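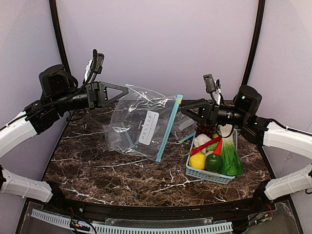 jozefina_d
Reply #1
Freezer-weight zip bags are the wrong choice for play food, in my view. The vinyl pieces stay tacky when air can't move, and the paint on the peppers transfers to the lemon. I would keep the whole set in the mesh basket and skip bags entirely.

Darren Hartley
Reply #2
Disagree in part. Mesh is fine on a shelf. It does nothing in transit. Our toy library in Plusdale has 56 produce sets in circulation, and the basket-only ones come back short. Garlic and limes go first because they roll.

What we do now: one basket per set, one clear zip bag per set, contents go in the bag for checkout and back in the basket for play. The bag gets a label on the front with the set number.

c_chavez
Reply #3
What size bag? A light blue mesh basket like the one in the first post holds more than people expect once there's a bok choy in it. Leafy pieces don't compress. I split ours across two bags — round items in one, long items in the other.

Darren Hartley
Reply #4
Gallon, slider removed. The sliders crack after 7 or so trips. Two bags per set means two things to lose, so I stay with one and put the bok choy in last, stalks down.

jozefina_d
Reply #5
Stalks down bends the leaves. Ours had a permanent crease by December.

Natalina M
Reply #6
The paint transfer in #1 is a drying problem. Wash, rinse, then leave the pieces on a rack overnight before bagging. Grapes take longest, water sits between the berries. I shake the bunch, then hang it. I haven't had transfer on the Kestov set since I started doing this. The older Mosard peppers still bleed red whatever I do, and those stay out of bags.

piroska.medve
Reply #7
Second the rack. Also press the air out before closing or the bags won't stack. I disagree with numbering only. Put symbols on the label so kids can match the set without reading.

c_chavez
Reply #8
Symbols work until you have more than 37 sets. After that we ran out of shapes anyone could tell apart.

Darren Hartley
Reply #9
Both on the label, then. Number large, symbol small. Set 939 went home in the wrong bag last month and the number was how we traced it.

jozefina_d
Reply #10
Still no bags here. Will try the rack.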